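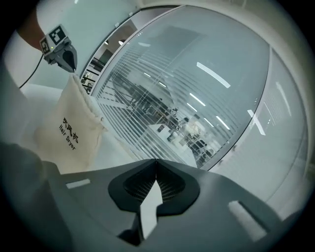 Photo: Elīna Mägi, drawstring bag task, 29/04/2020

Trying out the Irkley hand-held gripper kit
Project report, Introduction to Robot Learning
Submitted by: Elīna Mägi

What the project was

For my term project I got to borrow an Irkley kit from the Naseri teaching lab and find out whether a student with no lab of her own could record good demonstrations with it. The loan was 14 days, and I used every one of them. I had read plenty of papers by then in which somebody teaches a robot to fold or pack something, but I had never made the data myself, and I can say right away that making it is a lot more fun than reading about it (and a lot harder on the forearms).

The kit is made by Cenano. You hold a gripper in each hand, you do the task the way you would want a robot to do it, and the kit records the video and how far the jaws are open. There is no robot arm needed for this part. That was the main attraction for me, as the arms in our department are booked solid until the end of May.

What I had to work with

The case holds 2 grippers, their cables, a spare set of black finger pads, a sheet of replacement tags and a printed quick start guide. The recording software is called Clumov and has to be downloaded. It ran on my own laptop, which is four years old and complains about everything, so I was pleased!

The black-and-white square tags on the housing let the software work out where one gripper is when the other one's camera can see it. Keep them clean. I got a smear of hand cream on one early on and lost a whole set of recordings before I noticed that the position was jumping.

Setting up

Setup took me one long evening the first time and a few minutes after that. Charging and pairing went fine. Calibration is where the guide lets you down: it says to "move both grippers through the work area until the bar is full," but it doesn't say how fast, and the bar goes back to empty if you rush. Slow, wide loops are what it wants. Once I had that figured out it worked every time.

I worked at a white table next to a glass partition with frosted stripes. I picked that spot for the space, without thinking about the lights, and the ceiling lights reflect in that glass. I was sure this would ruin the tracking. It gave me less trouble than I expected, though I did get cleaner paths in the later sessions, when I stood closer to the table and kept my hands lower.

The tasks

I chose 6 tasks from around an ordinary home and wrote each one down as a single sentence before recording anything. My advisor suggested the sentence rule and I would recommend it to anybody. If you can't say the task in one sentence, you will do it differently every time.

Stack two cups.
Put a lid on a food box.
Fold a hand towel in half.
Put a pen in a pencil case.
Pick up a drawstring bag by its neck and move it to the other side of the table.
Open the same bag with both grippers.

The cups and the lid were easy, almost boring. The towel took practice. The pen was a nightmare until I put it on a folded cloth so that the pads could get under it.

The bag was my favorite by far. It is a cream canvas one, printed "吹风机" and "Hair Dryer", the kind that hangs in a hotel bathroom, and it turned out to be a wonderful test object. Soft cloth does something new every time you touch it. If you grab it low, it slumps over. If you gather the fabric at the top and close the jaws on that, the whole thing hangs from the grip and you can carry it wherever you want. I loved seeing how much my grip point mattered, and I don't think I would have noticed it with a box or a cup.

Opening the bag was the only task I could not get to a standard I was happy with. With one gripper holding the neck, the other has to find a loose edge of cloth, and by then the bag is blocking a good part of the view. I ended up doing it mostly by feel, and a robot that learns from the video won't have my feel to go on. I left those recordings out of the final set.

What I liked

The pads! They are ribbed on the inside and they hold cloth far better than I thought they would. I had expected to fight with slipping fabric all week. They come together in a V shape at the tip, and with a bit of care you can pick up a single fold of towel and leave the next one lying there.

I also liked how quickly you forget you are holding a tool. In the first session I was thinking about the trigger all the time. By the third I was thinking about the towel. Clumov plays back each recording right after you stop, with the gripper path drawn next to the video, so you can throw out a bad one while you still remember what went wrong. I got into the habit of saying "keep" or "drop" out loud, to the great annoyance of my roommate.

What I didn't like

The weight is fine for ten minutes and not for an hour. I started taking a break after each task and my recordings got steadier.

The cable gets in the way. It is thin and light, but it hangs down beside your arm and catches on a cuff or the table edge if you turn your wrist. I clipped mine to my sleeve for the second half of the loan and that helped a lot. A clip in the box would be nice.

The camera view is very wide. This is useful, as you see the table, the other gripper and most of the room all at once, but straight things come out curved and the corners go dark. Clumov can straighten the video on export. I tried both versions and kept the original, mainly to save disk space. I would like to compare them properly some day.

Last, file names. Clumov names every recording by the clock and nothing else, and you can't add the task name until after export. I made a paper log. Please, Cenano, add a text box.

Would I use it again?

Yes, and I have already asked. For single-handed jobs with cloth, bags and small kitchen things I think a student can get good recordings within the first couple of days, and that is quicker than I had hoped for. For jobs where both hands work close together on something soft, plan on much more practice than I gave it.

I have not trained anything on the data yet, so I can't say what a robot would make of my towel folding. That part belongs to next term's course. The recordings for the five finished tasks are on the Naseri lab drive along with a scan of my paper log, and the handwriting gets better after the first page.

Notes for the next borrower

Charge both grippers overnight, even if the lights say they are full.
Wipe the tags with a dry cloth before each session.
Roll up your sleeves or clip the cable.
Do a few throwaway runs of each task before you record.
The spare pads are in the lid pocket of the case. I looked for them for two days.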